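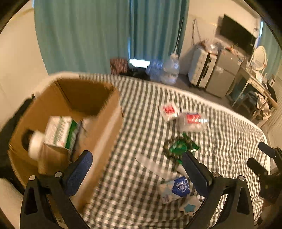 The parish of Grallcombe has kept a lending library since the days when the road to Narkach was still unpaved. The collection now stands at 3000 volumes, most of them donated, and this blog has followed its progress for several years.

June 21, 2020

Readers have asked how the catalog is arranged. The library does not use a national scheme. Books are shelved by subject under 13 headings, and within each heading by the year in which they were received. A borrower looking for a novel by a certain author must therefore consult the card drawers first. The practice is old – it predates the present building – and it has its defenders, the present writer among them.

In May the shelf list was checked against the cards. It was found that 333 titles had no card at all, and that the section on river navigation had been filed twice under different names. New cards have been typed for 200 of these titles. The remainder will be completed as time permits.

Loans from the Gimora branch continue under the existing terms. Books borrowed there may be returned at Grallcombe, but renewals must be requested at the branch of issue. Maps do not circulate.

The bound volumes of the Paiva Quarterly are to be moved upstairs, where the shelves are deeper. Those who consult them regularly are asked to allow additional time for retrieval.

Recent posts
Notes on the Gimora Branch
On the Repair of Cloth Bindings
The Narkach Road in Old Maps
A Short History of the Card Drawers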